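Kungate Supporters' Group, September meeting
Started 7:10 p.m., upstairs room

**In the room:** Chaltu Shiferaw (chair), Natnael Mersha, Ayantu Lemma, Zofia Gajewski (minutes)
**Sent regrets:** Abrehet Lemma

## 1. Last minutes

Approved with one fix. Natnael did not "welcome" the new ticket prices. He said he had read them.

## 2. The point guard rumor

Most of the evening went here. The Westavside fan site says the club is close to a deal with Tavares, the guard who left Harkura in the spring. Chaltu asked if anyone had seen a second source. Ayantu had seen four, all of them quoting the first.

Natnael is in favor. He says the team had no one who could bring the ball up against pressure last season and Tavares can at least do that. Zofia asked how he did it for a Harkura team that finished second to last. Natnael blamed the roster. Chaltu said it is always the roster.

Figures read out by Ayantu from the league site: 394 assists and 192 turnovers last season. Natnael thinks the assists are good. Ayantu thinks a turnover for every two assists is a poor return from a player being sold to us as a steady hand. She would also like to know who is supposed to come off the floor for him, given that we already have two small guards who can't defend a screen.

Abrehet sent a note, read by the chair: "One year, fine. Anything longer and I want to hear it from the coach and not from the owner's podcast."

Agreed that the group will say nothing in public until the club does. Natnael asked for it to be noted that he thinks this is a waste of a good week.

## 3. Season ticket survey

The club's email says fans "overwhelmingly support" moving tip-off later. Sixty people answered. Zofia wrote to ask how many seat holders got the survey and what the exact question was. The reply thanked her for her passion. Chaltu will write again and ask for the numbers in plain form.

## 4. Away trip to Westavside

The bus company wants a deposit before the schedule is final. No one liked that. Natnael offered to pay it himself and be paid back – declined, after what happened with the Harkura trip. Ayantu will get a second quote.

## 5. Preseason cookout

Ayantu is hosting again. Food at 4, and the scrimmage stream on if the club's app holds up, which it did not last year. Chaltu asked that the rumor be kept off the table until people have eaten. Natnael made no promise.

Bring your own chair. Corn and coffee are covered, everything else is on the sign-up sheet.

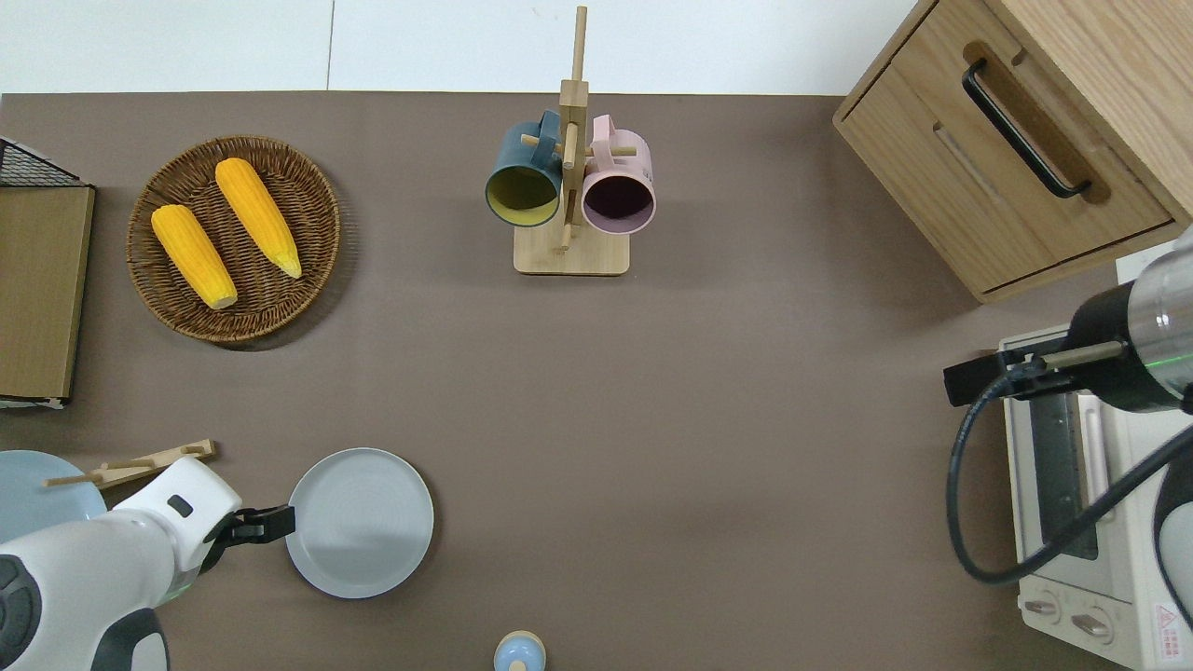 *Corn and mugs.*

## 6. Other business

Zofia asked if the club still plans to retire the old warm-up song. The front office says it is "under review." So was the parking.

Natnael wants a page on our site for player ratings. Chaltu asked who would keep it up in January, when we are eight games under. Left open.

## To do

- Chaltu: second letter on the survey
- Ayantu: bus quote, sign-up sheet
- Natnael: send the Tavares game clips he keeps talking about, full games, not highlights
- Zofia: minutes to Abrehet

Closed 8:45 p.m. Next meeting same room, unless the club signs someone first.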